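Ticket 172 - Romcombe break room, white plastic table, stains
Opened: September 27, 2024
Status: waiting on parts/reply
Priority: low

Problem
Table came over from the Bronstead patio in July. Top is stained, groove along the border is full of brown gunk. People wont eat at it. Want it clean or replaced before the Korkel lunch, 43 signed up.

Tried so far
1. Dish soap, warm water, sponge. Took off the sticky layer. Streak stayed.
2. Baking soda paste, left on roughly 2 hours. A little lighter maybe. Hard to tell.
3. Old toothbrush in the groove. Slow. Got one short side done, near edge not started.

Still there after step 3: reddish-orange streak on the left part, small dark speck by the end of it. Grime in the groove too.

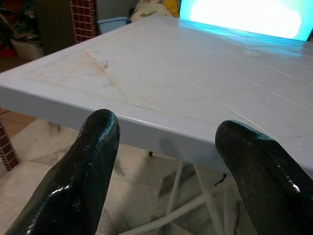 Next steps
- Mushi cream cleaner, ordered, no ship date yet. Test on the underside first pls
- Wooden skewer + rag for the groove
- No steel wool, no scouring powder. Scratched up the last table and it got dirty twice as fast
- If streak still shows, use the long tablecloth from the supply closet (132 inch, top shelf)

Update, same day
Asked Bronstead what got spilled on it. They think pasta sauce, not sure. Could be rust off a planter. If its rust the baking soda was a waste, try lemon juice and salt. Will do that after lunch and add a note.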